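Student Work > Materials and Making > Second-year reports

Does a softer pillow help you sleep? A sceptical look at comfort claims 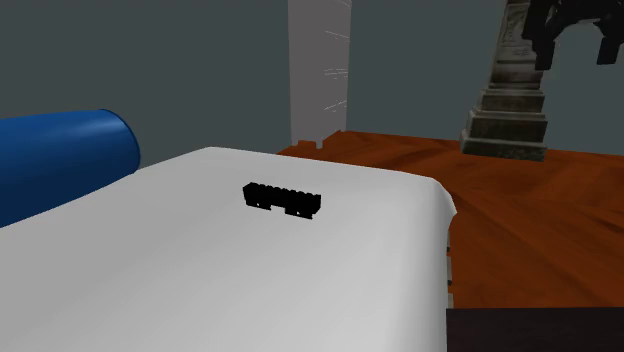
Last updated: March

I chose this subject after spending too long in a bedding shop reading labels. Every pillow on the shelf promised better sleep, and no two of them gave the same reason. One was cool, one was firm, one was shaped, one had been "tuned", whatever that means for a bag of stuffing. My report asks how much of this a buyer can check at home with cheap equipment and some patience. My answer is: not a lot, and less than I hoped when I wrote the proposal.

1. The claims

I picked three pillows from the middle of the price range. The Seltatero is a block of foam sold as "pressure relieving". The Pullov is filled with loose fibre and sold as "adaptive". The Drandik is also foam, with a thin gel layer, and its packet says it keeps the sleeper cool all night. I bought them with my own money, so I was free to be rude about them.

The first problem is that most of these words can't be tested as they stand. Relieving compared with what? Any pillow relieves pressure compared with a floorboard. "Adaptive" seems to mean that it squashes when you lie on it. Only "cool all night" sounded like something a thermometer could argue with.

2. What I did

I ran three tests.

For sinking, I put a flat board on each pillow, added a bag of sugar, and measured the drop with a steel ruler at the edge of the board. I repeated this 5 times for each pillow, turning the pillow over once along the way.

For warmth, I laid a hot water bottle on each pillow for a set time, took it off, and read the surface temperature until it came back to that of the room. This isn't the same as a head. A head keeps making heat and a hot water bottle doesn't, and my supervisor pointed this out before I started. I did it anyway as I had no better way of making the same heat twice.

For sleep, I asked people in my halls to fill in a short form each morning, giving the night a mark out of ten. They used their own pillow first and then one of mine, in a clean cover. I got 209 forms back. Of these, 175 were filled in well enough to use. The rest had no mark, no pillow name, or in a few cases a drawing.

3. What I found

The sinking test worked best, which is to say that it gave nearly the same answer each time for the two foam pillows. The Pullov was all over the place. Shaking it between goes made a bigger difference than anything else I did to it. If I had measured it once and stopped, I could have reported it as either the softest or the firmest of the three, and I suspect that some of the tables printed in buying guides are made in just this way.

In the warmth test the Drandik felt cold to the hand at the start, and the first readings agreed. After that it lagged behind the others in losing heat. The gel takes in warmth quickly, and then it has to put that warmth somewhere. I wouldn't call this "cool all night". I would call it cool for the length of time you might stand in a shop pressing it with your palm.

The sleep forms showed a small rise in marks when people moved to a new pillow. It happened with all three, and by much the same amount. I don't take this as good news for pillows. People knew that they had been given something new, and they knew I was hoping for an interesting result. Several also swapped during the week after exams, when I imagine everyone slept better on whatever was to hand.

4. The Song survey

Two of the three makers mention a "sleep comfort survey" by a firm called Song. I wrote to ask for it and was sent a two-page summary. It says that 51 people took part and that "most" preferred a foam pillow. It doesn't say what they were comparing it with, how long they slept on it, or who paid. There is a bar chart with no numbers up the side. I don't claim that the survey is wrong. I can't tell whether it is, and neither can anybody who buys a pillow on the strength of it.

5. Weak points in my own work

There are plenty. I had one example of each pillow, so I can't say whether a second would behave the same. The room was not kept at a steady temperature, and the radiator came on by itself in the evening. My ruler was read by eye. The order of the pillows should have been shuffled between people and it was not, as I only thought of this when half the forms were in.

I also dropped a planned test on neck angle. I tried it on myself with a protractor and some string and got a different answer each time I breathed in.

6. Where this leaves a buyer

I would ignore anything printed about coolness unless it gives a time and a temperature. I would give more weight to thickness, which is easy to measure and which shops hardly ever print on the label. I would also ask whether the pillow can be sent back after it has been slept on. Of the three I bought, only the Seltatero could, and the terms ran to more pages than the survey did.

If I did the project again I would drop two of the pillows and spend the money on a plain covered cushion dressed up as a new product, to see how many marks out of ten it gained.

Related reports
Do blackout curtains block out light?
Reading a mattress label
Four kettles and a stopwatch
How loud is a quiet fan?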